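stendel-recipes

README, last touched Tuesday, October 30, 2018

Hi! So this is my grandmother's recipe box, typed up. All of it, or all of it that I could read. She cooked in Stendel for most of her life and wrote on whatever was in reach, so the originals are index cards, envelopes, the backs of church bulletins and one very greasy bus timetable. I got tired of hunting through the box every time somebody wanted the plum cake, and plain text files seemed like the thing least likely to break on me.

What you get

There are 400 recipes in the recipes folder, one per file. The first line is the title exactly as she wrote it (so yes, there are three files called "Good Soup"). Then the ingredients, one to a line, then the method. If a card had a date on it I put that on the last line, but most of them don't.

The folder called maybe holds another 72 that I'm not sure of. Either the handwriting beat me or half the card is missing. Square brackets mean I'm guessing. If you see [butter?] then your guess is as good as mine, and please tell me what you think it is!

index.csv lists everything with a category. I made the categories up as I went and they're a mess. "Cake" and "cakes" are both in there. Pendo Shemweta has offered to clean that up and I keep forgetting to send her the file.
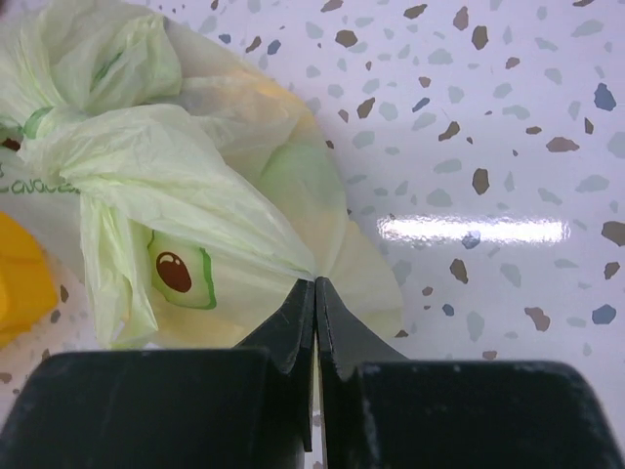
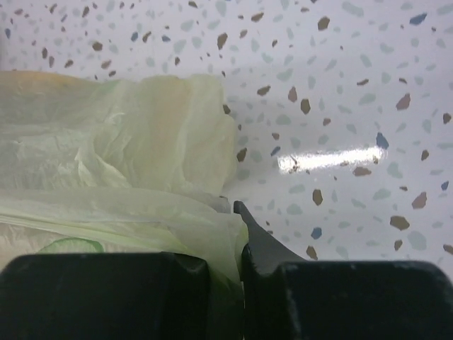 Measurements

She used cups, a thing she called "the small glass," and the word "enough." I left all of that alone in the recipe files. My aunt and I sat down in April with the small glass, which my cousin still has, and filled it with water over a kitchen scale. It holds 100 grams. So if you're converting, that's your number. "Enough" you'll have to work out for yourself. With the dumplings I go until the dough stops sticking to my thumb.

Oven temperatures are Fahrenheit unless the file says otherwise. Thirteen of them say only "hot oven" and I've had good luck at 425 for bread and 375 for everything else.

Things I know are wrong

- plum-cake-2.txt has no sugar in it. The card has no sugar on it either. Use the amount from plum-cake-1.
- Anything with yeast was written for fresh cake yeast. Dry works, you just need less.
- pickles-roy.txt came from Roy Dunmore next door, and he says I copied the vinegar down wrong. I'll fix it when he finds his copy.
- The canning recipes are old, and I'd check the times against a current guide before you put anything on a shelf.

Using it

Cook from it, print it, change it, hand it around at Thanksgiving. I'd just like her name to stay on the recipes, so please leave the second line of each file where it is (it says "from Oma's box"). Clive Hulme already made a printed booklet for his family and it came out lovely, with the soups all together at the front.

Corrections go in the issues page, or email me if you don't do GitHub. Bahman Hassanpour sent in six fixes for the rice pudding alone, and those are in now. Next up is the second shoebox, which is mostly cookies.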